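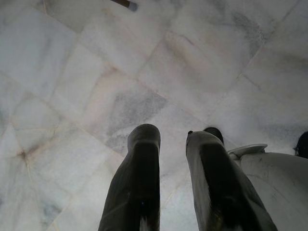
Sound in Clivora: what I cut and what I kept

Jul 3, 2022

My last post was about the map for Clivora, and I said then that I would do the sound next. This one covers the difference between diegetic and non-diegetic sound, how I have tried to use both in the game, and what changed after the first playtest in February.

For anyone who has not come across the words before, diegetic sound is sound that belongs to the world of the story. If a character turns on a radio and you hear it, and the character can hear it too, it is diegetic. Non-diegetic sound sits outside the story. The usual example is the musical score in a film. The people on screen are not meant to hear the violins.

Games make this a bit messier than films do. A menu click is clearly outside the story. A low health warning is harder to place. The character presumably knows they are hurt, but they do not hear a beep. On my course at Clutham we spent a whole session on where footsteps belong when the player can change the volume of them in the options. I still think they are diegetic, and the volume slider is a separate matter.

Where the game is set

Clivora takes place in Brorkholm, a fishing town that has mostly emptied out over one winter. The player walks between the harbour, the town and a headland called the Butt, looking for the crew of a missing boat. There is no combat and very little talking. The whole script has 118 spoken lines, and a good number of those are short messages on an answering machine.

With so little dialogue the sound has to tell the player a lot. I wanted somebody to be able to close their eyes and know which part of the map they were in. The harbour has rigging and water under boards. The town has a generator that can be heard from nearly every street. The Butt has wind and not much else, and it took me the longest of the lot.

My first attempt at the wind was one loop, 2 minutes long. I thought that would be plenty. It was fine until I stood still for a while, and then I started hearing the same gust come round again. Once I had noticed it I could not stop noticing it. I now have a quiet base layer that loops, with separate gusts on top that are picked at random with random gaps between them. The gusts also get louder as the player walks towards the cliff.

I was not tidy about any of this. When I finally went through the project folder there were 1,070 sound files in it, many of them the same recording with a different name. Anyone starting a project of their own should decide on file names in the first week. I used the place, then the object, then a number, but I only started doing it halfway through, so the harbour sounds are still named any old how.

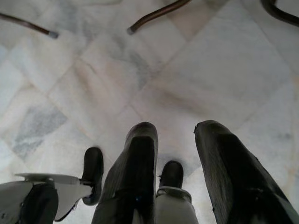

Taking the music out

The version I showed in February had a score running nearly all the way through. It was slow piano with some held strings behind it. I was pleased with it, and I had spent more time on it than on anything else in the build.

The feedback was that the game felt safe. One player said they never worried about the empty houses, as the piano kept telling them it was a sad story and sad stories of that kind do not have anything jumping out of cupboards. Nothing does jump out of a cupboard, but I wanted people to be unsure of that for the first hour at least.

So I took it all out and played it again with nothing. It was much more tense, and also rather dull in places. The walk from the town up to the Butt takes a few minutes and with no music it felt twice that. I did not want to shorten the walk, which matters later in the story, so I needed something to fill it.

What I did in the end was move some of the music into the world. There is a radio in the harbour office that plays the main theme, badly, with a lot of hiss. There is a second one in a kitchen window on the last street before the headland path. The player hears it as they pass, and it fades behind them over the first part of the climb.

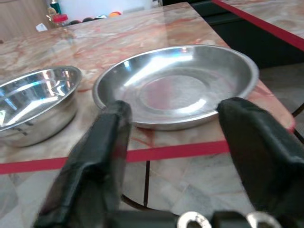

It is the same piano recording I had before. All I did was cut the low end, narrow it to mono and add some crackle. Coming from a kitchen window it raises a question, namely who left the radio on, and in the score version nobody asked me anything about the piano at all.

The score does still come back in two places. The first is when the player finds the boat, and the second is over the ending. I did try the ending with only wind and sea, and it sounded as if the game had forgotten to finish. Players seem to want some sign that the story has let go of them, and a bit of music that belongs to no radio does that job well.

Silence

I also tried cutting the sound completely in one scene, in the cellar of the harbour office. True silence turned out to be a mistake. Two players took their headphones off to check the cable. There is now a very low room tone in there, recorded in my own hallway at night, and a faint trace of the generator through the wall. It reads as silence but it does not sound broken.

I had a similar problem with doors. Closing a door used to switch off the outside sound at once, and it felt like pressing pause. Now the outside drops over half a second and loses its high notes first. It was a small change and made more difference to the houses than any of the furniture did.

Still to do

The footsteps on gravel are too loud and need redoing. I also want to record the answering machine messages again through an actual telephone, as the filter I am using makes every voice sound like the same person. After that I will go back and rename the harbour files. The next post will probably be about the lighting on the Butt, which is currently far too dark on my laptop and far too bright on the screens at Clutham.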